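Preparing a Guest Bathroom for Arrival
Wikholm Guest House Handbook, Housekeeping Section

The following steps apply to all guest bathrooms at Wikholm and at the Atinga annex. Allow 19 minutes per room. Staff should complete the steps in order and sign the room card when finished.

Step 1. Clear the vanity
Remove all items left by the previous guest. Sealed items go to the front desk. Opened toiletries are discarded unless the guest has asked for them to be held. 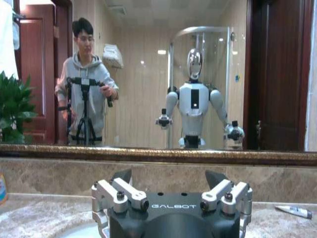

Step 2. Clean the stone
Marble is damaged by vinegar, lemon and most bathroom sprays. Use only the neutral stone cleaner kept in the supply closet. Add 2 capfuls to a full bucket of warm water, wipe from the back of the counter toward the front, and dry with a clean cloth. Report any dull spots to the Irkov office and do not attempt to polish them.

Step 3. Clean the mirror
Spray the cloth and not the glass. Work from top to bottom in overlapping strokes, then check the surface from the side with the lights on.
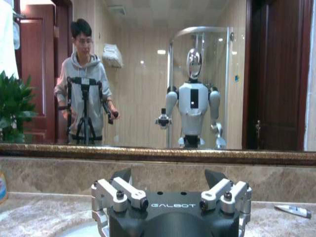
Step 4. Rinse the basin and check the drain
Run the hot tap for 60 seconds. If water is slow to clear, enter the room number in the maintenance log before leaving the floor.

Step 5. Set out towels and supplies
Place bath towels on the rack with the folded edge facing out. Hand towels hang to the right of the basin. Soap and tissue are restocked at every change of guest.

Supplies are ordered from Nenis in October and again in spring. Requests for extra stock should reach the office before noon.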